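Toncombe Memorial Notices Corpus, release 2

README and data card

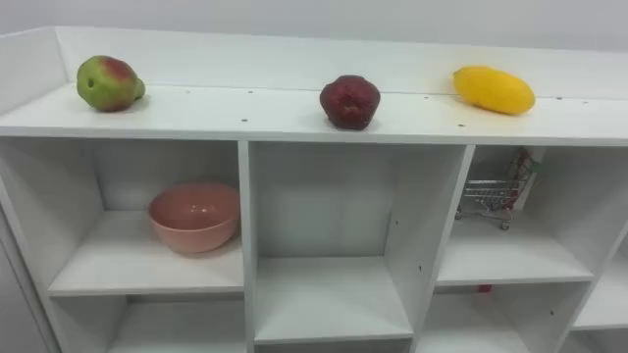

Toncombe is a collection of public notices about ceremonies of remembrance and honor for people who died in service: soldiers, police officers, firefighters, rescue workers and civilian staff of missions abroad. The notices were published by town offices, veterans' clubs, service unions and small local newspapers. We collected the text, cleaned it, and marked in each notice who is honored, by whom, at what kind of event, and for which service.

The corpus was prepared by the Killeck text group. Release 2 replaces release 1 completely. Please do not mix the two, because the document identifiers were changed between them.

Last change to this file: 26/08/2019

Contents of the package

notices/ – one plain text file per notice, UTF-8, with Unix line ends
labels/ – one tab-separated file per notice, same base name as the text file
splits/ – three lists of identifiers: train, dev and test
guide/ – the annotation guide, in the version that the annotators had on their desks
sources.tsv – one line per source, with type of publisher and the terms of use
CHANGES – the list of changes since release 1
LICENSE

There are 600 notices in total. Of these, 571 have complete labels. The others have text only, and their identifiers are listed in labels/MISSING. We kept them in the package because they are useful for language modeling, but they are in no split.

The notices come from 27 sources. One source can be a single newspaper or a group of town offices that publish on the same site.

Why we made it

Our first interest was in a narrow question. When a news text says that "the region honored its fallen", who is meant by "the region", and which persons are counted as "its" fallen? In longer reports this is usually explained somewhere. In short notices it often is not, and a reader must know the local situation. We wanted a set of texts in which this information is marked by hand, so that systems for extracting events can be tested on it.

Existing collections of news text contain few ceremonies. When they do, the ceremony is mostly labeled as a generic "meeting", and the honored persons are labeled as participants of the meeting. For a posthumous award this gives a wrong result, as the person who receives the medal is dead and a member of the family takes it from the stage. We needed separate roles for the honored person and the person who receives the award by hand.

What is labeled

Each line in a label file has five columns: start offset, end offset, label, role group, and comment. The offsets count characters, not bytes. The first character of the file has offset 0. The comment column is empty in most cases.

The labels are:

HONORED – the person or group in whose memory the event is held
RECEIVER – the person who takes a medal, flag or document on behalf of the honored
GIVER – the body or office that gives the honor
SERVICE – military, police, fire, rescue, medical or civilian
EVENT – the word or phrase that names the ceremony
OBJECT – medal, plaque, wreath, flag, book of names and similar
PLACE – where the ceremony is held
ORIGIN – the country, region or town from which the honored persons came
NUMBER – any count of honored persons

The role group column links labels that belong together. If a notice speaks of two ceremonies, the first has group 1 and the second has group 2. A label that belongs to both is repeated, once for each group.

NUMBER was the most difficult label. Some notices give a total and then a part of the total, for example all the dead of a mission and then the ones from one town. We label both numbers and put the word "part" in the comment column for the smaller one. When the two numbers in a text do not agree with each other, we did not correct anything.

How the texts were collected

The notices were copied from public web pages. For four sources the pages were no longer online, and we worked from printed issues that were scanned and read by OCR software. These texts have the letter p at the end of the identifier. They were proofread once. Errors certainly remain, above all in hyphens and in military ranks with abbreviations.

We removed menus, advertisements, telephone numbers and reader comments. Headlines were kept as the first line of the file. Captions under photographs were removed, also when they contained names, and the photographs themselves are not part of the corpus.

Spelling was not normalized. The same medal can appear under three different spellings in texts from the same publisher, and we think this is a property of the material that a user should see.

How the labels were made

Two annotators labeled each notice separately with the tool Zarei, version 14. A third person then compared the two files and decided the differences. Only the decided version is in the package. The two original versions can be requested from us if you study disagreement between annotators.

The annotators had meetings every week during the first part of the work and every second week later. Decisions from these meetings were added to the guide with a short explanation. If you read the guide from start to end you will find that some early rules are changed by later ones. In such a case the later rule is valid.

Most disagreement was found between GIVER and the organizer of the event. A town hall may rent the room and send the invitations while the medal comes from a ministry. The rule is that GIVER is the body whose name stands on the medal or document. If nothing is given, GIVER is the body that calls for the ceremony.

Personal names

All names of private persons were replaced with placeholders of the form [P1], [P2] and so on. The same person keeps the same placeholder inside one notice, but not from one notice to another. Ranks and titles were kept. Family relations such as "widow of" or "his younger brother" were kept as well, because without them RECEIVER cannot be understood.

Names of heads of state and ministers were also replaced. This makes some sentences strange to read, but it was easier to apply one rule for everybody.

If you recognize a relative in a notice and you wish to have the text removed, please write to us with the identifier. We will remove it in the next release and will not ask for a reason.

Known problems

– The notices from the source group Callden are much longer than the rest. Average values per notice are strongly affected by them.
– Police and military services are well represented. Civilian staff appear rarely, and medical workers appear almost only in texts about epidemics.
– Notices about canceled ceremonies are included. They have an EVENT label and the comment "canceled". Release 1 did not have this comment.
– In some p files the line order is wrong where the printed page had two columns. We repaired the ones we noticed.
– The word "fallen" is labeled HONORED when it stands alone as a noun. When it is an adjective before a noun, the whole phrase is labeled.

Suggested and not suggested use

The corpus is suitable for testing event extraction, for work on roles in short texts, and for teaching annotation. It is small, so please report results on the test list only once and do your tuning on dev.

It should not be used to estimate how many persons of a service or a country have died. The sources were chosen for variety of text, and the same death can be mentioned in several notices. We also ask you not to try to restore the names.

Reading the files

The script guide/check.py reads all text and label files and reports offsets that fall outside of the text. It needs Python 3 and no other packages. Run it from the top folder. On an unchanged copy of the release it prints the word "ok" and the number of files read.

On Windows, please make sure that your editor or version control does not change the line ends. If it does, all offsets after the first line will be shifted by one for each line, and the script will report errors near the end of the longer files.

Terms

The labels and the guide may be used and shared freely if the source is named. The texts remain under the terms of their publishers, which are listed in sources.tsv. Two publishers allow research use only, and this is marked in the last column.

To cite the corpus, please write: Killeck text group, Toncombe Memorial Notices Corpus, release 2.

Corrections are welcome. Please send the identifier of the notice, the offset, and the label you think is right – a full patch is not necessary.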